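**Fanbridge Arena: court and seating inspection before basketball fixture**
December 18, 2018
Inspected by: Soledad Rivas
Capacity as configured: almost 3,000

**1. Playing surface**

- [x] Floor panels level, no lifted edges. *Two panels near the scorer's table re-seated and checked again.*
- [x] Court lines legible, no peeling tape.
- [ ] Run-off behind both baselines clear. *North end fails. Photographers' stools stored inside the line. Move before warm-up.*

**2. Backboards and rings**

- [x] Ring height correct at both ends.
- [x] Padding secure on lower board edge and support arm.
- [ ] Shot clocks. *South unit lags on reset. Mandard to replace the cable; retest with table officials.*

**3. Retractable seating (Trollgate units)**

- [x] Locking pins engaged, all rows.
- [x] Handrails firm.
- [ ] Seat fixings, block C. *168 seats checked, 2 loose. Taped off, not to be sold.*

**4. Exits and lighting**

- [x] Exit doors open fully from inside.
- [x] Emergency lighting held for the full test period.
- [ ] Exit sign, east corridor. *Dim. Phetsri have the part on order.*

**5. Changing rooms**

- [x] Showers drain freely.
- [x] Wall hooks sound, no exposed screws.
- [x] Clothing and towels kept off heaters.
- [ ] First aid box, away side. *Cold packs missing. Restock before doors.*
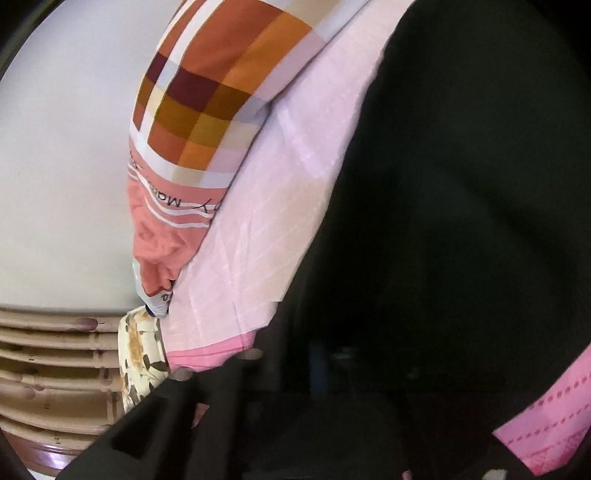
*Item 5: hanging fabrics, one in a rust and orange check.*

**Result:** conditional pass. Items 1 and 5 to be closed before doors open, item 2 before tip-off. Items 3 and 4 carried forward. Next full inspection in April.

Signed: S. Rivas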